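Acta de la reunión de enero: preparación de la muestra de danza y calendario del segundo trimestre
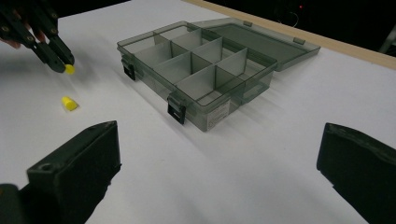
Departamento de Danza · Conservatorio Zistidmont

Comenzamos a las 17:00 en el aula de música, con café y unas galletas que se agradecieron mucho después de una mañana entera de audiciones. La coordinación dio la bienvenida al profesorado, a las pianistas acompañantes y a las delegadas del alumnado, que asistían por primera vez y que esperamos ver también en las próximas reuniones.

Lectura del acta anterior. Se aprueba con una corrección: la clase de repertorio que figuraba como suspendida sí se impartió, aunque en el estudio pequeño y con la barra portátil.

Muestra de primavera. Se habló largo y tendido del programa, como era de esperar. Quedan confirmadas 4 piezas: la suite clásica de tercero, el dúo contemporáneo, el trabajo de composición de segundo y «Anetti», la creación colectiva que tanto nos emocionó en el ensayo abierto. Hubo quien pidió cerrar con la suite, por el vestuario y por la tradición de la casa, pero tras escuchar a todo el mundo (¡y fueron muchas las voces!) se acuerda que cierre «Anetti», con el piano en escena si el teatro lo permite.

Teatro. La sala Nasrallah nos ofrece sus 200 butacas para la función de tarde y nos cede también la mañana para el ensayo técnico. Se reservan 100 entradas para las familias y el resto saldrá a taquilla. Queda pendiente preguntar por el estado del linóleo, que el año pasado tenía una junta levantada cerca del proscenio.

Clases y horarios. El profesorado de contemporáneo pide que su clase no quede siempre detrás de la de puntas, porque el grupo llega con los pies muy cargados. Se acuerda alternar el orden por semanas hasta Semana Santa y volver a hablarlo entonces. Las delegadas agradecen el cambio y preguntan si se puede abrir el estudio grande a mediodía para estirar; se les dice que sí, con todo el cariño, siempre que lo dejen ventilado.

Taller invitado. La compañía Flelon impartirá un taller de improvisación y contacto para segundo y tercero. Se ruega al profesorado que libere esas horas y que anime al alumnado a inscribirse en secretaría.

Ruegos y preguntas. Se pide resina nueva para los dos estudios y que se afine el piano antes de los exámenes. Se recuerda, además, que las zapatillas olvidadas en el vestuario se guardan en conserjería.

La sesión se levanta a las 18:45. La próxima reunión se convocará por correo cuando el teatro confirme el ensayo técnico.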